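Trosbridge Neighborhood News
June 2022

Plastic bags and film: what changes at the Curnness Road drop-off

The Curnness Road recycling center will start taking clean plastic bags and film this summer. Residents have asked for this for several years. Until now the only place in town that took film was the bin outside the Eto grocery store, and that bin was often full by noon.

The new cage is to the left of the cardboard trailer as you drive in. It is for soft plastic only. Bread bags, produce bags, dry cleaning covers, bubble wrap and the outer wrap from paper towels can all go in. Zip-top bags are fine if you cut off the hard slider. Labels and tape can stay on if they are small. Large paper shipping labels should be cut out first.

Please keep the following out: chip bags, candy wrappers, frozen food bags, pet food bags, anything with a foil lining, and anything marked compostable. Compostable bags look a lot like the regular kind and they spoil the load. If you can't tell, put it in the trash.

Bags have to be empty and dry. A few crumbs will not matter, but grease and meat juice will. The hauler, Pesonen, checks each load when it arrives, and a load that smells or drips is sent to the landfill at the town's cost. During the trial in February the town paid $200 for one rejected load.

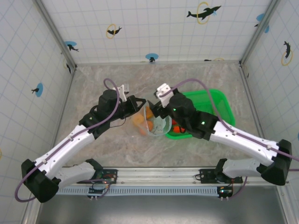
Marian Street residents without a car have a harder time with this, one reader wrote to us, and a drop-off on the edge of town is not much use to someone carrying a sack of bread bags on the bus. She would like to see a second cage at the library. The public works office told us it has looked at the library lot and that the space by the book return is too narrow for the truck. It is still looking at the lot behind the fire station.

In the meantime, the bin at Eto will stay where it is. The store now empties it 2 times a day, before opening and in the middle of the afternoon.

Film weighs very little, so the totals look small next to cardboard or glass. The February trial brought in 2097 pounds. Most of it was shipping wrap from the shops on Main Street, and household bags made up the rest. Shops can keep using the cage but are asked to flatten and tie their wrap before they bring it.

The center opens at 8 every morning except on public holidays. You need a current town sticker to get past the gate. Stickers are free at the town clerk's counter with a utility bill or lease. Last year's green sticker is good until it is replaced.

Used motor oil and paint are still not accepted at Curnness Road. The date of the fall hazardous waste collection will be in the next issue.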